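Handout 3: Working Rules for Two-Arm Food Handling
Instructor: Tonantzin Bermúdez

Read these before your Monday session.

Keep hands off the table while the arms are powered. One person runs the arms and one stays at the stop button – 2 people minimum.

Food that touches bare wood is discarded. Wipe crumbs before the next run.

Check each cable loop for snags at the wrist and elbow.

Log any dropped plate on the Kestdale sheet.

Two arms, plates and the red tray 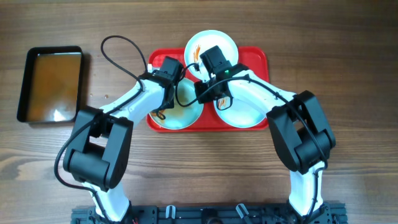
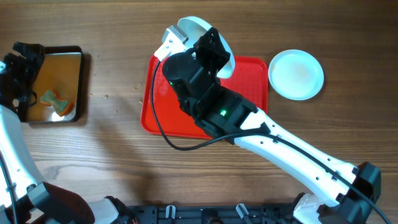
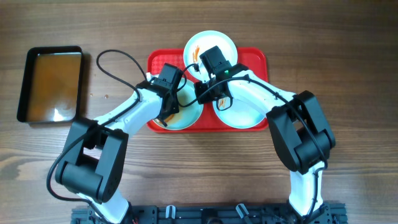
Quezada, March

Send corrections to Emiliano Aguirre, Room 13.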